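Workshop Tips: Software for Garment Handling on a Hanger Rail
Notes from the Plirnard bench, collected by Alasdair Aitken

Corduroy, a plastic hanger and a tubular rail: most of the tips on this page came out of work with that combination.
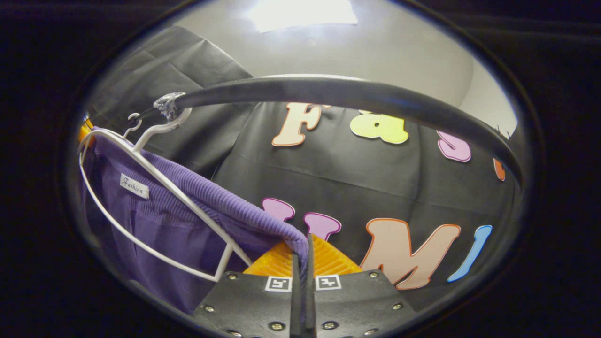 Marker tracking

Check both finger markers before every session. Each finger housing carries one square marker, and the jaw opening is computed from the distance between the two. If one drops out for a few frames, hold the last good value and set a flag. Do not interpolate across a gap longer than the time it takes to close the jaws.

Run detection on the raw fisheye image, then undistort the corner points only. Undistorting the whole image first costs time and softens the corners. The markers sit low in the view, where a poor lens model does the most damage, so calibrate with the board held low as well as in the middle.

Clean the markers with a dry cloth. Solvent lifts the print.

Mask out the black border once and save the mask with the calibration file. Feature trackers like to lock onto the rim of the lens circle, and a point that never moves will drag the pose estimate toward zero motion.

Camera pose

A plain black backdrop gives the tracker nothing to hold. Put something with hard edges on it. Cutout letters in pale colors work well on black cloth, and an outline in a second color adds a second set of edges. Large shapes are better than small ones at arm's length.

Pull the worst creases out of the cloth. Creases do give features, but they shift when the cloth is brushed, and the map goes stale.

A lit ceiling panel in view will pull the exposure down and leave the lower part of the picture dark. Lock exposure and gain by hand with the camera pointed at the garment. Let the panel clip.

Glossy rails produce a highlight that travels with the camera. Reject points whose depth disagrees with the rail model by more than your usual residual. The same filter takes care of clear plastic clips, which glint and report nonsense depth.

Build the map with a slow pass of the room before touching any clothes. 60 seconds is enough for one rail. Save the map and reload it for the rest of the session.

Perception: hanger, garment, rail

Segment the hanger as its own class. Early versions of our Stonis labels had "garment" and "background" only, and a white hanger in front of black cloth went to whichever class was winning nearby. Three classes (hanger, garment, rail) fixed most of the bad grasps.

Corduroy ribs are useful. Their direction gives the grain of the fabric, and a fold shows up as a change in rib angle before it shows up in depth. Keep the image resolution high enough that the ribs survive resizing. If they blur into flat color, the benefit is gone.

Do not let the network use a sewn label as a landmark. It is a strong feature, and the model will learn it in an afternoon, then fail on the next garment. Blur or paint over labels in a share of the training images.

Dark folds at the bottom of the view should be marked "unknown" and left out of the loss. Guessing at them makes the mask edge jump from frame to frame.

Grasp planning

Pick a folded top edge over a hanging hem where you have the choice. A fold gives the fingers a double layer, and its line is easier to fit.

Approach along the fold normal. Coming in along the fold pushes fabric ahead of the pads and the jaws close on air.

Plan the hanger as a moving obstacle. It can turn about the rail as soon as the cloth is pulled. In Jardine, our planner, the hanger gets one rotation and one slide along the bar, and the collision shape is padded by 2 cm.

Stop closing when the marker distance stops changing. Do not command full close and wait for a timeout.

Control

Limit pull speed right after contact. A slow ramp lets a ribbed fabric settle into the pads.

Record jaw width and wrist pose at the same rate, or resample them before you train. A lag of 2 frames between the two streams is enough to teach a policy to lift before it has closed.

For sideways pulls, cap the travel. Past a certain point the hanger hook tips on the rail and the garment starts to move as a pendulum, and no gain setting will help.

Logging and tooling

Name episodes by garment, then by rail position. Time stamps alone are no use in February when you want every corduroy run from the autumn.

Play back one episode in every 21 at full speed before the batch is uploaded. Look at the mask overlay and the jaw width trace together.

Keep the label tool and the playback tool on the same undistortion code. Ours were separate until the Mererico viewer was rewritten, and masks drawn in one were offset in the other near the edge of the circle.

Store the rail model, the calibration and the border mask in one folder per rig. Copy the folder whole. Mixed sets load without an error.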